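Garkgate build log: rail, cables and the bag problem

26th October

The two arms are now on a common rail. Until this month each one sat on its own clamp at the edge of the bench, and every time somebody leaned on the bench the left base moved a millimetre or two relative to the right. I recalibrated so often that I stopped writing it down.

The rail is a length of aluminium extrusion running across the front of the cell, with both bases bolted to it. I torqued everything, ran the arms through a slow sweep for an hour, then checked the base spacing again with the long calipers. No change I could measure. The controller boards moved to the front as well, one under each arm, so I can read the status LEDs from my stool. The wiring on the left one still needs a proper harness.

Cable routing took longer than the rail. The purple cable follows each arm out to the gripper and has to have enough slack for full elbow travel without catching on anything. My first attempt was too tight at the wrist and pulled a connector out at the end of a reach. The second had so much slack it dragged. The current version loops out near the base and again over the wrist. It looks untidy but I have not lost a connector with it.

With that sorted I went back to the bagging task: left arm holds a clear plastic bag, right arm picks toy produce out of a basket and puts it in the bag.

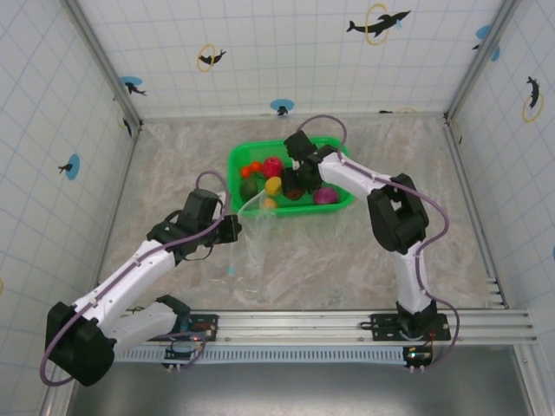
Left arm on the bag, right arm over the middle of the green basket.

Picking is the easy half. The toys are rigid, they don't roll far in a shallow basket, and the colours separate well under the shop lights. The onion is the worst of them for grip, being smooth and wide.

The bag is the hard half. Thin clear film gives the vision code very little to work with. Against the marbled floor the edges come and go depending on how the film creases, and the opening is never the same shape from one run to the next. I logged 69 attempts on the current settings and sorted the failures by hand. Most were the opening collapsing before the right arm arrived. In 8 of them the left gripper had hold of both layers, so there was no opening at all.

Oskari Pesonen, who has the next bench over, suggested stiffening the rim with tape. It would work, but then I'm solving for a taped bag, so I've left it for now. What I have changed:

Left gripper closing speed is down by half.
The grasp point is now 3 cm in from the corner of the bag.
The right arm waits for two matching detections of the opening before it moves in.

The last one adds a noticeable pause to each cycle. I can live with that.

Still to do: the left harness, strain relief on both boards, and a cover for the slotted strip below the rail, where I keep losing M3 washers.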